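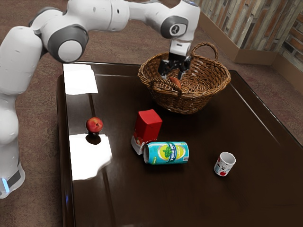

Wicker basket on a dark table, small fruit at the bottom.

How to plan a short driving tour without ruining it

Most touring itineraries you find online were written by someone who never drove them. You can tell from the timings. Six villages, two castles, a boat trip and a cream tea by five o'clock, and no mention of where the car goes while all this is happening. I have followed a few of these and I don't recommend it. What follows is the method I use now for three or four days on the road. It is slow to set up and a bit dull.

Step 1. Start with the hours, then the map
Write down when you will realistically leave each morning. With two adults it might be nine. With a group, call it ten thirty. Then write down when you want to be sitting down to dinner. Take out lunch and you have your day, which is smaller than you thought.

Step 2. Set a mileage limit
Our last loop was 353 miles over four days, starting and finishing in Vitby, and that was plenty. The version I was first sent by a booking site called Fetiven came to 538 miles for the same four days. It looked fine on the screen. On single-lane roads behind a hay trailer it would have been a punishment.

Step 3. Distrust the drive times
Route planners assume you don't stop, get lost or meet a bus coming the other way. I add half again on small roads and a quarter on highways. If the planner says 40 minutes, I write down an hour.
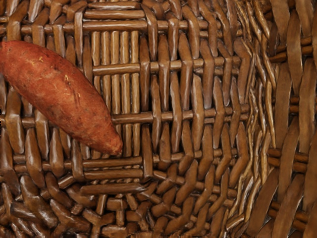 Pandey

Step 4. Pick one thing a day that you would be sorry to miss
One, and put it in the morning. Anything else is a bonus. "Must-see" lists are mostly copied from other must-see lists, so look for a page where the writer complains about something specific, such as the parking or the stairs. That person has at least been there.

Step 5. Check opening days yourself
Do it on the place's own website, and phone if the page looks old. In March we drove to a garden that three separate guides called "open year round" and found a chain on the gate. Small museums are worse. Plenty of them close on Mondays, and some close whenever they feel like it.

Step 6. Be careful with passes
I priced the Dekico regional pass for two of us and it only paid off if we went into up to seven places in three days. We wanted to see three. Add up the single tickets first — it takes five minutes — and ignore the "savings" figure on the front page.

Step 7. Book the beds, leave the meals
Two nights in one place beats two single nights almost every time, even if it means doubling back a little. For rooms, look at the total with parking and taxes included. One inn I considered was listed at 660 for the stay and came to 700 by the last screen. Lunch can look after itself. Dinner in a small town on a Sunday can't, so call ahead for that one.

Step 8. Print it
One page, large type, with addresses and phone numbers. Cell coverage maps are optimistic in the hills.

Last checked 25th July. Prices will have moved by the time you read it, probably up.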